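Endside Patients' Circle — Tips for the Home
Keeping medical post, packets and paperwork under control
20 December 2020, by Wouter Van Hecke

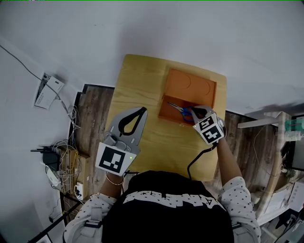

Blue-handled scissors and the orange tray, at the table.

After our November newsletter so many of you wrote in with ideas that I've had a lovely time sorting through them (and trying half of them out in my own kitchen). Anyone who lives with a long-term illness, or looks after a child who does, knows how fast the paper and the packets pile up. My own pile came to 226 sheets when I finally went through it!

Opening the post
Open everything standing up, next to the recycling. Envelopes and advertising go straight in. Appointment letters go on the calendar before you put them down, then into the folder. Write the date you received a letter in the top corner in pencil. You'll bless yourself when a clinic says it was sent three weeks earlier.

The folder
A ring binder beats a box file every time. Use one divider for each hospital department, newest letter at the front. Keep a plastic sleeve right at the start with a single page in it: name, date of birth, diagnosis spelled out in full, current medicines, allergies, and two phone numbers. If the diagnosis is one that a duty doctor may never have met, add the name and number of your specialist nurse too. Print three copies — one for the folder, one for the glovebox, one for whoever has the spare key.

Test results are best kept in a section of their own. I used to file them with the letters and could never find a thing.

Packets and boxes
Delivery boxes are wonderful for about a day and then they take over the hall. Unpack them the same evening if you have the energy. Check the dates as you go and put the shortest ones at the front of the shelf, just as a shop does. A strip of masking tape with the month written on it in thick marker is much easier to read than the tiny print on the end of a carton.

Leave medicines in their own packaging with the leaflet, unless your pharmacist has set up a weekly organiser for you. Cut the address label off boxes before they go out. Anything out of date goes back to the pharmacy, please, never down the sink.

Stiff seals and foil pouches
Keep one pair of scissors for packets only and tie a bright ribbon to it, so that it doesn't wander off to the craft drawer. Wipe the blades with warm soapy water and dry them well. For screw lids, a rubber glove gives a terrific grip, and a damp cloth under the jar stops it spinning. Ask at the chemist's for easy-open tops if there are no small children in the house.

The fridge
One lidded box, middle shelf, away from the back wall where things can freeze. Claeys from the Planingate group keeps a cheap thermometer in hers and reads it at 7 every morning while the kettle boils. I've copied her and it's become a habit already.

Before an appointment
Put the folder, a pen that works, a snack and your questions in the bag the night before. Write the questions in order of importance — the last ones always get squeezed out.

More of your tips next time, including a whole batch on labelling from the Skusow families. Keep them coming!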